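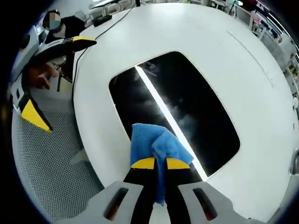 My favourite failure of the year was a dropped cloth.

I love this field, so let me say that first. I have spent a good part of my working life around people who teach robots household jobs, and wiping is the one I keep coming back to. It looks like nothing. Then you try to get a machine to clean a shiny black panel the way a ten-year-old would, and you find out how much a ten-year-old knows!

The fault came up in February, on a wiping policy we had trained from 1,871 demonstrations, all done by people working hand-held grippers. On the arm it was lovely to watch for the first few strokes. Then the cloth would creep out of the fingers, a little more with every pass, until the bare tips were rubbing on the gloss. The arm kept going. It finished its pattern, lifted, and reported a clean surface, with the cloth lying on the table behind it. We got that in six runs out of 30 before Ayane Hayashi hit the stop and said she wasn't starting another one.

Most of the talk afterwards was about the fingers. Softer pads, grippier pads, a higher closing force. Botond Medve had new pads on by Saturday, and they did help. But I think we were fixing the smaller problem, and I'd like more labs to argue about the bigger one.

A slipping cloth is ordinary. Mine slips at home. What bothers me is that the machine had no idea, and carried on pressing. On a test panel that costs you a scratch. On a glass cooktop that somebody has just used, or near a kid's hand on the edge of the bench, I would rather not find out.

So where would it have learned to notice? I went back through the recordings with Hacer Aydoğan, and the answer was a bit embarrassing. Our people slipped all the time. They bunched the cloth up again, took a fresh hold, and went on. And we had cut nearly all of it, because our guidelines asked for smooth, unbroken strokes. We threw the best lessons in the bin and kept the pretty ones.

I say keep the fumbles. Label them, even ask for more of them. Have people start with a bad grip on purpose and recover from it. Wenche Eide disagrees with me on this – she worries the arm will learn to fumble as well – and she has a point, as we haven't tested it properly yet. She would sooner have a plain check that the fingers are holding something, and a hard stop if they aren't. I'd take that too, tomorrow, on every arm in the building.

We start recording the messy set next week, regrips and all, and I can't wait to see what the arm makes of it.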